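Damp survey (Borndale)

A damp survey is an inspection of a building for moisture in its walls, floors and roof timbers. In Borndale and the villages near it the term usually means the older, longer kind of survey, done over two visits, as opposed to the quick meter check that comes bundled with a house sale. Also called a wet walls report, mostly by people selling.

Background

Borndale stands on clay, with a high water table on the river side. Most of the terraces there have solid walls, no cavity, lime mortar. Many were repointed in cement later on and a lot of them have had trouble since. The first surveys were done by builders, free of charge, and nearly always ended with a quote for injected damp proofing. Independent surveys came in when buyers started asking who was paying the man with the meter.

Notlow, a survey firm with an office on the Trultham road, was the first locally to charge a flat fee and do no repair work at all. Lencho followed. Both still trade. Lencho does commercial premises as well, Notlow only houses.

Method

First visit. Outside before inside. Gutters, downpipes, ground levels, air bricks, pointing, flashing round the chimney. Ground level against the outer wall should be well below the inside floor, and very often isnt, as paths and flower beds get built up over the years. Blocked air bricks are noted. So is any render that runs down to the soil.

Inside, a pin meter is run up each outside wall at set heights. Readings are written on a plan of the room. A pin meter is made for timber, so on plaster the numbers are only comparative — a high patch next to a low patch means something, a single figure means very little. Foil-backed wallpaper, old salts and some kinds of paint all give false highs. Floorboards lifted if the owner agrees. Joist ends checked where they go into the wall.

Second visit. Normally 3 weeks later, so that any change in weather shows. Same points, same heights, same meter. Data loggers for air temperature and humidity are left in the house between the two, one upstairs and one down, and collected. Where the readings dont settle the matter a sample of mortar is drilled out, weighed, dried and weighed again. This is the most reliable of the tests and also the messiest, so it is kept for last.

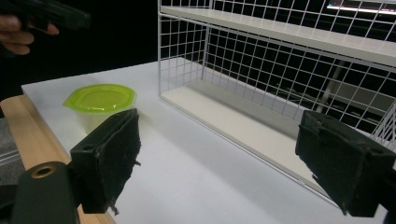 Lencho's reply to the Trultham consultation was that two visits were one too many for most houses, that a decent surveyor could tell condensation from a leaking gutter in an afternoon, and that buyers were losing sales while they waited on the second set of numbers. Notlow did not agree and has kept to two.

Types of damp reported

Rising damp. Moisture drawn up from the ground. Found less often than it is sold for. Tide mark on the plaster, salts, readings that fall off with height.

Penetrating damp. Comes in sideways or from above. Gutters, cracked render, bad flashing, failed window seals. Patches get worse after rain.

Condensation. By far the most common finding in rented houses. Black mould in corners, behind wardrobes, on window reveals. Worst in January, when heating is on and windows are shut.

Plumbing leaks. Slow ones, under baths and kitchen units mainly. Sometimes put down as rising damp for years.

The report

Runs to several pages and is set out room by room. Each fault is given a grade from 1 to 3:

1 — no action, or ordinary upkeep
2 — repair within the year
3 — repair now, further inspection needed

Plans of both sets of readings go at the back, with the logger charts. No prices for repairs are given. A survey is normally accepted by lenders in the area for one season only, after that the readings have to be taken again. An older report can still be usefull to a buyer, as it shows whether a patch has grown.

Limits

A damp survey is not a structural survey and does not cover wiring, drains or the roof covering beyond what can be seen from the ground or loft hatch. Fitted furniture is not moved. Walls behind tiling cant be read with pins and are marked as not inspected. Freshly plastered rooms are also left out, new plaster holds water for weeks.

Disputes

Most complaints are over a grade 3 that held up a sale. The list kept at Trultham had 103 reports on it when last updated, May 12, 2018, and 2 of those were marked as disputed. Both concerned chimney breasts. One was regraded after a repeat visit, the other stands.

See also

Lime mortar
Air brick
Homebuyer inspection
Sub-floor ventilation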